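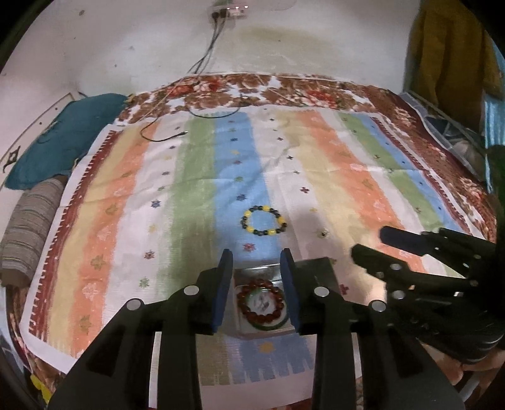 Teaching with your hands: a conversation with a Clokau collector

The first thing the lead collector at Clokau wants to talk about is bedsheets. She has been recording household tasks for the Drondar collection since March, and she has strong opinions on what makes a good surface to work on.

"Stripes, flowers, little stars, a zigzag edge, I love all of it," she says. "If you only ever record on a plain gray table, you end up with a learning system that is very good at plain gray tables. People don't live on plain gray tables! They sort their jewelry on the bed with a phone charger lying next to it."

Jewelry is what she has been busy with lately. The task list calls it "small valuables," and it covers bracelets, bangles, rings, chains and the boxes they come in. The collector holds a gripper in each hand and does the task the way she would do it with her fingers, more or less. Every run becomes one example. A clear plastic box with a red beaded bracelet and a jade bangle inside is one of her favorites, along with a yellow and black beaded bracelet that gets set out on the sheet in a circle.

Why that box? She laughs and says it took her a whole afternoon to get along with it.

"It's clear, so you see the beads before you see the box. And you have to decide how hard to squeeze. Too soft and it turns in the pads, too hard and you hear a creak and your heart stops. I can feel that through the handles, and I correct without thinking. Those corrections are the gold. I want them in there."

She talks quickly when she gets onto this subject, and goes back several times to the same point - that a slightly untidy example is often worth keeping. When Clokau began, collectors threw out any run with a wobble in it. Now a run stays if the task gets finished and the wobble was fixed along the way. Drops are kept too, but in a separate folder, with a note on what went wrong.

The numbers are modest by the standards of the field. The small valuables set is planned at 800 runs, spread over 62 rooms. No room may give more than 100 runs, a rule she argued for herself.

"You get comfortable in a room. You know where the light is, you know the mattress, your arms do the same path every time. By the end you're recording yourself being bored, and the model learns bored." She would have set the limit lower, she adds, but moving between homes takes time and the schedule has to survive.

Mattresses come up again. On a table, she explains, an object stays where you put it. On a bed the whole surface gives. Lean a knee on the edge and everything slides a little toward you, beads first. New collectors find this maddening. She finds it wonderful.

"I tell them, good, that's a different example now, keep going!"

Two hands make it harder again. Most of her early work was with one gripper, picking and placing, and she remembers the switch to two as a humbling week. One hand has to hold still while the other works, and holding still is a skill. Her habit is to start each session with 5 practice runs that don't get saved, just to find the distance between the two sets of jaws. They bump into each other otherwise. She still bumps them.

The recordings go to a partner lab, Latuheru, where the training is done. She doesn't pretend to follow every part of that, but she does read the reports, and the collectors get to send questions back. One of hers led to a change she is plainly proud of. The instructions used to say "pick up the bracelet," and she asked which one, when two are in reach. Now each run carries a short sentence naming the color and whether the piece is boxed or loose.

"Such a small thing. But I would've been confused by that instruction, so why wouldn't the model be?"

Asked what she would like to record next, she has a list ready. Necklaces with a knot in them are at the top. Then earrings, "the tiny ones with backs," which the team has avoided so far. Grikar, the follow-up project, will move on to laundry and bedding, and there the sheet itself becomes the thing to handle. She has already been folding at home with the practice grippers, badly, and having a great time.

She flexes her fingers when we finish - the handles do leave you stiff, she says - and wants to know if I'd like to try the clasp on a chain bracelet. I got it on the ninth attempt. She asked if I'd mind doing it again, a bit slower on the left.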